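23 February 2023
By Mahfuz Sikder

Wanigasekara spends most of her working day thinking about sandwiches that can't be eaten. She runs the play-food line at Drilside, a small toy maker that sells to preschools and pretend-kitchen corners. The sandwich set is the piece she has been with longest.

We talked at a plain white table, with the set between us.

"People expect me to say it started with a drawing," she said. "It started with lunch. I made a bacon and cheese sandwich, took it apart and measured it."

The current set has bread, lettuce, bacon and cheese. Each piece is separate, and nothing clips or sticks to anything else. She had that argument early on. Older sets used hook-and-loop dots, and the teachers she sold to in Bralavitz didn't like them. The dots filled with lint, and the children pulled at them.

"If it's just stacked, a kid has to look at what they're doing," she said. "The cheese slides. They put it back."

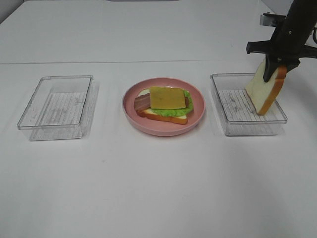 Getting the bread right

The bread took 21 tries. The first ones were too white all over and looked like bathroom sponges. The crust was the hard part.

"You want that golden-orange edge, and you want it to stop at the edge," she said. "We had a batch where it ran into the middle. It looked like somebody had spilled tea on it."

The lettuce was easier. She wanted it brighter than real lettuce, and ruffled, so a child could tell it from any other green piece in a toy bin. She also wanted it big enough to stick out past the bread. One buyer asked her to trim it down so it would fit neatly. She said no.

The bacon is wavy, and it is the piece she hears about most. It doesn't lie flat, and it hangs over whatever it's put on.

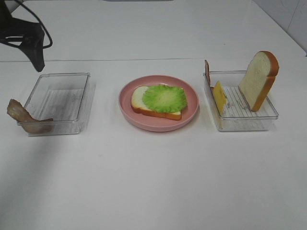 Bacon over the rim of the left tray, lettuce and bread on the plate.

I asked if that bothered her. She said it used to.

"I had a letter from a teacher who said the bacon was the only piece her class fought over. So I left it alone."

The clear trays came later, after a visit to a preschool in Tetov. The pieces there were all kept in one deep bin, and the children tipped it out on the floor to find what they wanted. Wanigasekara went back to the office and asked for something low that you could see through. The ridged floor was already on the tray she picked out of a supplier's catalog. She has no strong feelings about it.

"It's a tray," she said. "It shows every smudge. Wipe it."
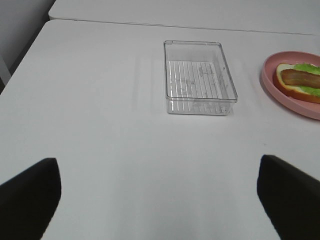
An empty tray beside the pink plate.

The plate is pink because Drilside had 238 of them left from a tea set that was dropped. When those ran out, she ordered the same color again. A blue one was tested in June and the cheese looked green next to it, at least to her.

Her orders are modest. The last run was 2000 sets, and some 44 schools have bought more than once. She keeps the repeat orders in a paper folder and knows most of them by town.

I asked how she likes to see the sandwich finished. She prefers it closed, with a second slice on top and a bit of lettuce showing.
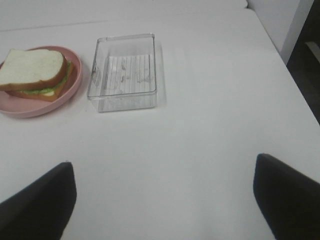 Plenty of children leave the top off, she said, and some use only bread. She has watched one serve a plate of plain lettuce to a whole table and collect money for it.

She is working on a tomato now. The slices so far are too thick, and the top slice of bread rocks when it's set down. The next samples are due from the factory soon, and she plans to take them to Tetov before she decides on anything.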